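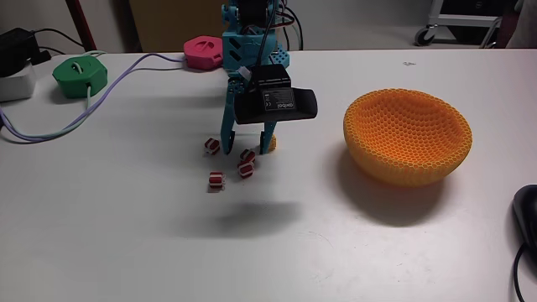

Consuelo Robles swam her first full length of the Ostville pool at the age of 44. In November she finished the 2,000-yard event at the Ploltthorpe masters meet, and she plans to enter the same event again in the spring.

Robles grew up on a farm outside Moya, where the nearest pool was an hour away and open only in summer. She could float and she could dog paddle, and that was enough for the creek. Her daughters took lessons in Ostville when they were small, and Robles sat on the bleachers with a book. When the younger one went off to college, Robles signed up for the adult beginner class in the early morning slot.

The class met at 6 a.m. in the two shallow lanes by the wall. Bianca Buzatu taught it then and still does. The first weeks were spent on breathing: face in, blow out, turn, breathe in. Robles says she swallowed a good deal of water and nearly quit after the third class. What kept her going was that the other people in the lane were no better at it than she was.

By the end of that winter she could swim 50 yards without stopping, down and back. She joined the masters group the next fall and was put in the end lane, where swimmers leave ten seconds apart and nobody minds if someone sits out a set. Practice runs an hour. Most of it is freestyle, with some backstroke and kicking, and Buzatu writes the sets on the board by the lifeguard chair.

Robles kept a notebook of her distances from the beginning. Last season she logged 1,326 lengths between Labor Day and New Year's, even with two weeks off for a sore shoulder. The shoulder came from crossing her hands over in front of her head, a habit she didn't know she had. Estíbaliz Nieto, who swims in the same lane, noticed it from behind and told her. She spent a month swimming with her hands wider than felt right, and the soreness went away.

The Ploltthorpe meet was her second. At her first, a short one at home in Ostville, she entered the 50 and the 100 and found that she was tired before she was warmed up. She wanted something longer. In a 25-yard pool, 2,000 yards is 80 lengths, and each swimmer needs someone at the far end to show the lap cards. Nieto did that for her, and then they traded places.

She went out too fast – everyone had told her not to – and paid for it over the second quarter. After that she settled into a pace she could hold and passed one swimmer near the end. She was not last, which had been her only goal.
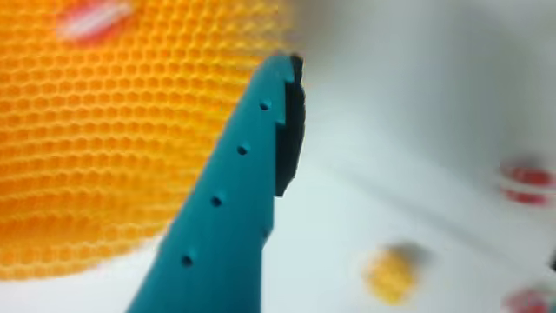

Baltasar Pacheco swam two lanes over in the same heat, and his advice to anyone thinking of trying a distance event is to practice turns when tired. Fresh turns are easy, he said, but it is the ones in the final third that cost you, when you come up short and have to glide into the wall. He also suggested eating breakfast earlier than you think you need to.

Robles has taken up the point about turns. She still does open turns and would like to learn the flip turn before spring. Buzatu has been giving her ten minutes on it after practice. So far she can get around but comes off the wall crooked, usually into the lane line.

The masters group has room in the end lane and the one beside it. You need to be able to swim 50 yards without stopping, any stroke. The beginner class starts again after the holidays, same time, same two lanes. Sign up for either at the front desk, and bring your own goggles. Fins and kickboards are on the rack by the showers.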